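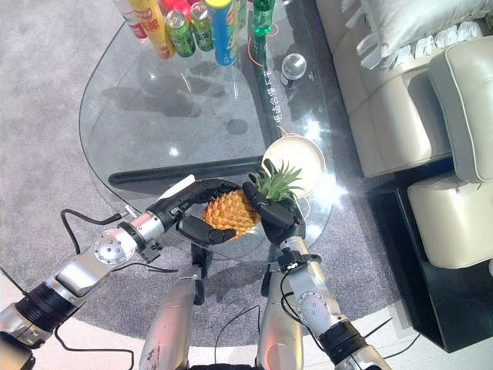
Whole pineapple over the glass coffee table, crown up and to the right.

Kultberg Tabletop, README

Kultberg Tabletop is a set of 2,822 pictures of food, drink and small household things, with a text label for each item. In 1,367 of them the main surface is a coffee table. Labels are in British English. Version 2 replaces the one put out in May.

Item names

Use the plain name first, then the colour: can, green; bottle, yellow. Give a brand only where it can be read. If the contents can't be told from the outside, stop at the container. Fruit is labelled whole or cut, and the crown of a pineapple counts as part of the fruit.

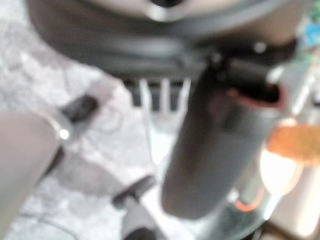
Dark grey cylinder with a red-orange rim; three white upright prongs.

Parts with no obvious everyday name go under "other", with shape and colour only.

Clear surfaces

Glass tops gave the most trouble. Label the top as table, and the bars under it as table frame — never as separate items. Lettering on the glass is tagged "printed text" and left untranslated. Shadows get no label.
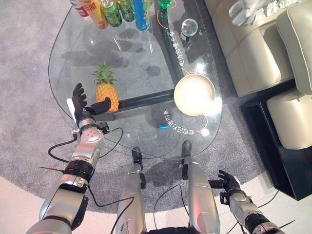 Rosimeire Arruda asked whether a bowl on printed glass should take in the pattern round it. No: the bowl ends at its rim, and the pattern belongs to the table.

Rows of drinks

Work from left to right. A bottle or can showing only its lower half is still labelled, with "part" added.

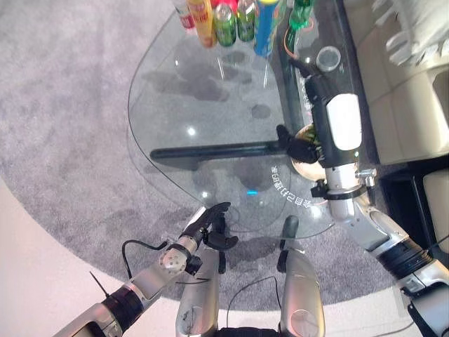
Six drinks along the top edge of the table, two of them green cans.

Known gaps

Lids and small jars are mixed up in places. Corrections go to Uriel Pacheco.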